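4月 制作ノート 童話「Siriwanと塩の井戸」第三稿

朝9時から昼まで本文の直し。応募先のGondachの規定は最大3000字で、第二稿はかなりはみ出していた。冒頭の村の説明を丸ごと落とし、Siriwanが桶を下ろすところから始める形にした。村の名前Stolthamは二段落目で一度出せば足りる。

直した点
・祖母の台詞が説明になっていたので半分に削った。井戸の由来は祖母には言わせず、縄の結び目の話にまぎれこませる。
・「〜のでした」が連続する箇所を整理。読み上げると語尾だけ耳に残る。
・狐の口調が前半と後半で違う。後半のぶっきらぼうなほうに統一。
・「塩辛い」と「しょっぱい」が混在。地の文は「塩からい」、台詞は「しょっぱい」にする。

場面は7つに分けた。四つめの市場の場面がまだ弱い。Siriwanが塩を売るか売らないかで迷うはずなのに、今の文だと迷う前に結論が出ている。狐を先に市場へ行かせて、値段だけ聞いて帰ってくる案を試したが、狐の出番が多くなりすぎる。次は値段を本人が聞き間違える案で書いてみる。

午後は束見本。本文用紙は135キロのマット紙で一冊折ってみた。開きは悪くないが、中綴じだと真ん中の見開きが少し浮く。折りをもう一度ヘラで押さえてから綴じると落ち着いた。Gradonに見積もりを頼むのは部数100で一本。表紙だけ別紙にした場合の差額も聞く。ノンブルは右ページのみ。題字の書体は未定で、手書きを起こすなら下書きを今月中に作っておくこと。

文章の漢字は小学三年生までを目安にし、「井戸」「桶」はルビ付きで残す。「縄」は「なわ」に開いた。開いたほうが行の見た目が重くなる箇所が二つあり、そこは言い回しごと変える必要あり。
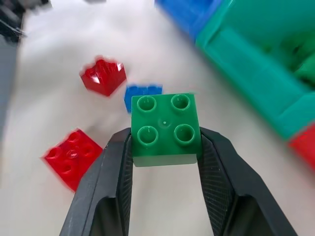
結末の案はまだ二つ残っている。A案は井戸が真水に戻って終わる。B案は塩からいまま、村の人が使い道を見つけて終わる。今のところBに傾いているが、そうすると最後の見開きで村全体を見せないと話が閉じない。見開きは真上から見た村にしたい。家の並べ方は緑のブロックの上面と同じ二列二段で、丸い屋根が四つ、奥に二つ、手前に二つ。屋根の縁を輪にして内側を一段暗く塗り、上側の縁にだけ細く明るい線を入れれば、上からの光だと分かる。四つの真ん中の小さな点の位置に井戸を置く。手前の側面を帯のように少し白っぽい緑で見せるのも、丘の斜面の塗り方に使えそう。井戸の絵が小さくなるぶん、文のほうで最後にもう一度、桶の音を出す。Bの最終段落を書いてからラフに入る。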